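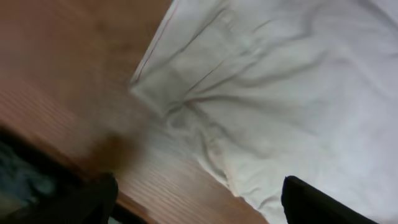 White cloth with the red hem stitching, fingers open. Budget thread for next year's folding cell starts here 👇

2023-11-13

1/ I got the go-ahead to plan a second folding cell and I am so happy I could cartwheel down the loading dock. I've been promising a few of you the numbers and the thinking, so I'm going to post it all while it's fresh, including the stuff I'd do differently.

2/ For anyone new: small laundry and garment rental shop, one arm running today, mostly on flat cloths and jeans. I do the buying and also the sweeping up. Target for cell two is May.

3/ First lesson from cell one. The arm was the easy line on the sheet! We compared three, picked the Skirow, done in an afternoon. Everything attached to the arm took the rest of the winter.

4/ Fingers, for instance. I budgeted one set. One! We now treat finger pads like brake pads on a van: they wear, you keep spares on the shelf, you write the line item in and stop arguing with yourself over it. Next year's sheet has 4 sets of pads per cell.

5/ A pad set from Zalter runs us $73. Cheap compared with a lost shift while you wait for a package (ask me how I know).

6/ Wrist camera. Please, please price the mount and the cable along with the camera. Our camera quote looked great until I added a bracket, a longer cable, and the little clips that keep the cable from snagging when the wrist turns over. All that came to $300 and it wasn't anywhere in my plan.

7/ Thin white cloth is where I'm putting most of the test time before we sign anything. It bunches, it wrinkles toward one spot, the light comes through it at the edges. If a vendor only wants to show you a nice thick towel, bring your own bag of the hard stuff and ask them to run that. The two good ones were excited when I did it.

8/ Lighting! We spent almost nothing here and got so much back. Soft light from overhead. I'd budget for a decent diffuser before I'd budget for a fancier camera.

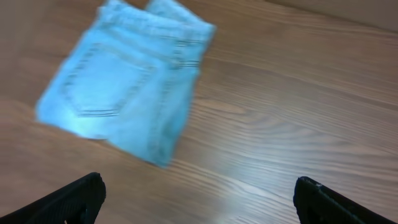 9/ Denim, on the other hand, has been a joy to plan for. It's heavier, it holds a fold, and pockets and stitching give you something to look for. If you're trying to talk your boss into a first cell, I'd put jeans in the proposal and leave the thin cloths for phase two. We did it the other way around and I had some long weeks.

10/ Table finish goes on the list too. A bit of gloss on the surface means glare, and glare in a camera view is a thing you end up paying for in somebody's hours. I've asked Irnside to quote a matte top for cell two. Same size, same height, so we can swap them if we need to.

11/ Wood grain as a background, since two people asked in DMs: it's fine for us. I thought I'd have to buy a plain mat and I've kept that money in the "maybe" column. Would love to hear from anybody who tested both.

12/ Integration help. We had a quote from Verstraete for the full package, and a smaller one where they do the safety review and the guarding and we do the rest. Going with the smaller one. My team learned a ton on cell one and I want them to get to use it!

13/ How I split the sheet now, top to bottom: arm, fingers and spares, camera with ALL its bits, table and lights, guarding, integration hours, our own hours. That last row was blank last time. Our own hours on cell one were 607. I went back through the calendar to get that number and had to go for a walk.

14/ So if you take one row from this thread, take that one. Put your people's time on the sheet even if finance says it's already paid for. It changes which quote looks good.

15/ Still open: lease or buy on the arm. Leasing keeps the first year light, buying means we can move it around the shop whenever we like. I lean buy. Quotes are due back before the holidays and I'll post how it shakes out.

16/ Also still open: whether cell two gets the same fingers or something softer. Same fingers means one shelf of spares. Softer might be kinder to hems. Trying to borrow a softer set for a week first.

41 replies · 88 reposts · 512 likes

Replies

foldandpress: The "our own hours" row made me wince. Ours would be worse. Stealing your layout for my spring request.

dockside_ops: Tested a plain gray mat against bare wood last year. Small difference on denim, bigger on light cloth. Worth the maybe column.

millroad_linens: Did the pad sets get cheaper if you order more than one at a time?
↳ author: A little! Ask for the shelf price, they didn't offer it until I asked.

tinyshopfloor: Following for lease vs buy, we're stuck on the same question.

© 2023 · Contact · Terms · Back to top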